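Working rules for automated processor removal

Apr 29, 2018

Plumell dismantles office computers for parts at its Wollside site. Its cell rules, now in their second issue, run to 13 clauses. We spoke to the engineer who drafted them.

The first clause deals with approach. "The arm stops above the board and waits for a position check before it goes near the socket," the engineer said. "We had one route for every model at first. That was a mistake."

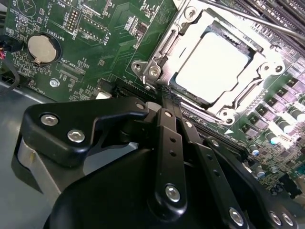

Speed close to the board is limited to 19 mm per second. The engineer would like a higher figure but has not found a case for it. "Capacitors next to the socket are the usual casualty. A bent one scraps the board."

Fixtures take up most of the second part. Any fixture must be fastened or marked out before a run, and its position is recorded again after each change of model. The trial at Wollside covered over 200 machines.
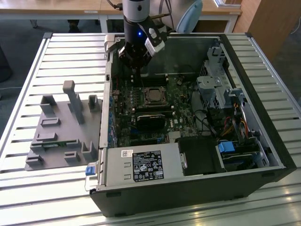

"People ask why we don't clamp everything," the engineer said. "A tower on its side is heavy enough for this job. The rule says check for movement, and clamp if you find any." Pimell, which supplies the control software, asked for that wording. A competing draft from Qian required clamps throughout.

The lift has its own clause: load plate fully open, grip on the edges of the processor only, vertical travel until clear of the frame.
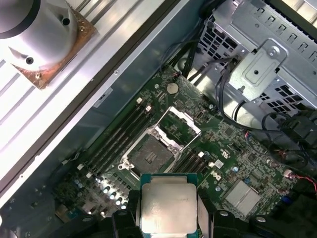 Records and review

Each stop is logged with its cause. The log held 410 entries at the end of the trial, most of them failed position checks. The next issue will set a limit on repeat attempts.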